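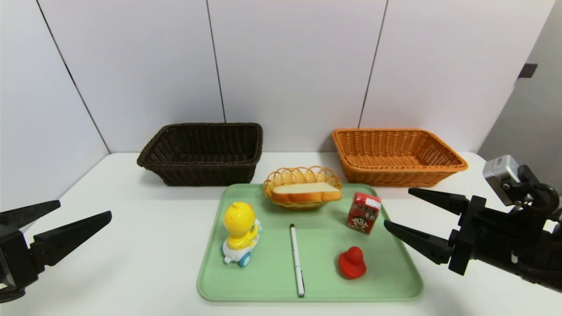

Zwei große Körbe, ein Tablett: So beginnt bei Nabila Slaoui das Aufräumen.

Drucken | Per E-Mail versenden

11. Oktober 2023

Den Tee gibt es bei Nabila Slaoui erst, wenn der Tisch frei ist, und so stehe ich eine Weile mit meiner Tasche in der Hand herum und höre ihr zu, was wirklich kein Unglück ist, denn sie erzählt wunderbar. Seit 10 Jahren berät sie Familien, die in ihren Sachen versinken. Ihre kleine Werkstatt in Kultow heißt Peltura, und im August hat sie dort mit ihrer Kollegin Kenza Shawky die Kurse wieder aufgenommen.

»Die Leute kommen herein und wollen Kisten mit Deckel«, sagt sie und lacht. »Deckel! Ich sage dann immer: Bitte, nehmt einen Korb, der offen ist, in den man hineingreifen kann, ohne vorher drei Dinge herunterzuheben. Was unter einem Deckel liegt, das sucht man im Frühjahr noch.«

Angefangen hat alles mit dem Küchentisch ihrer Großmutter, auf dem sich abends Brot, Stifte, Spielzeug und die Post trafen. Die Großmutter räumte nie etwas weg, sie räumte es nur zusammen, auf ein Tablett, und von dort wanderte es später weiter. Genau so macht es die Enkelin bis heute.
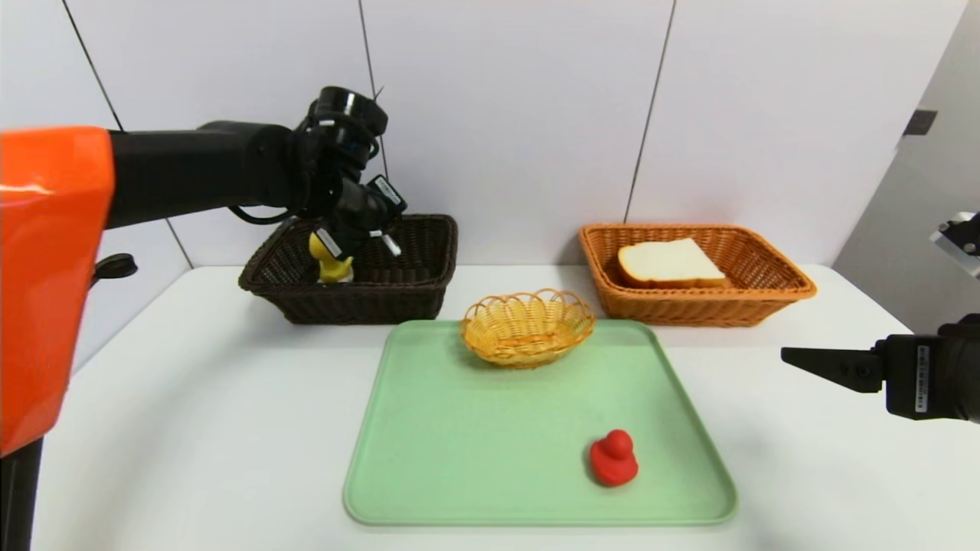

Geflochtenes mag sie lieber als Plastik, das gibt sie gern zu, obwohl sie bei Tabletts eine Ausnahme macht, weil man die so schön abwischen kann. Wichtig ist ihr, dass die Körbe sich in der Farbe deutlich unterscheiden. Der dunkelbraune nimmt die gelbe Ente auf, das Brot kommt in den orangebraunen, und das kann sich auch ein Kind merken, das noch kein Schild liest. »Etiketten kleben wir später, wenn überhaupt«, sagt sie. »Bei Familie Hamdy hatten wir 200 Etiketten im Haus, stellen Sie sich das vor, und die Butter stand trotzdem im Bad!«

Kenza Shawky, die inzwischen dazugekommen ist und sich ein Stück Kuchen abschneidet, widerspricht ein bisschen. Sie findet Etiketten gar nicht so schlecht, jedenfalls im Keller. Aber beim Tisch sind sich die beiden einig: Große Körbe gehören nach hinten an die Wand, das Tablett nach vorn, wo die Hände sind.
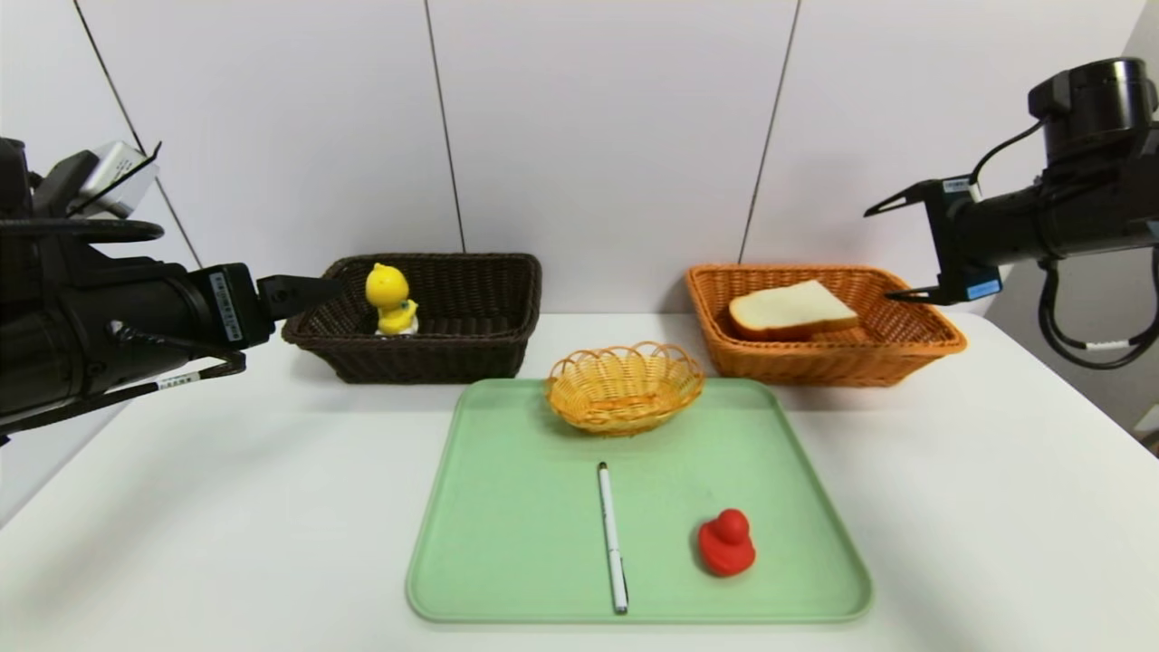 Und wie lange darf das Ganze dauern? »Acht Minuten«, sagt Slaoui sofort, »mehr hält abends kein Mensch durch, ich auch nicht.« Was danach noch auf dem Tablett liegt, bleibt eben bis morgen liegen. Mit Kindern unter sechs rät sie, nur ein einziges Teil am Tag wegräumen zu lassen, das aber richtig, bis in den Korb hinein. Ihr Neffe habe sich wochenlang immer dieselbe Ente ausgesucht, erzählt sie, und es sei ihr vollkommen recht gewesen.

Dann bekomme ich doch noch meinen Tee, mit sehr viel Minze, und wir reden bis zum Abend über Schubladen.

Artikel drucken | Artikel per E-Mail senden

Weitere Beiträge
Körbe auswaschen und richtig trocknen
Zu Besuch bei Dament: Stühle, die man behalten möchte
Wohin mit den Stiften?
Brot aufbewahren im Sommer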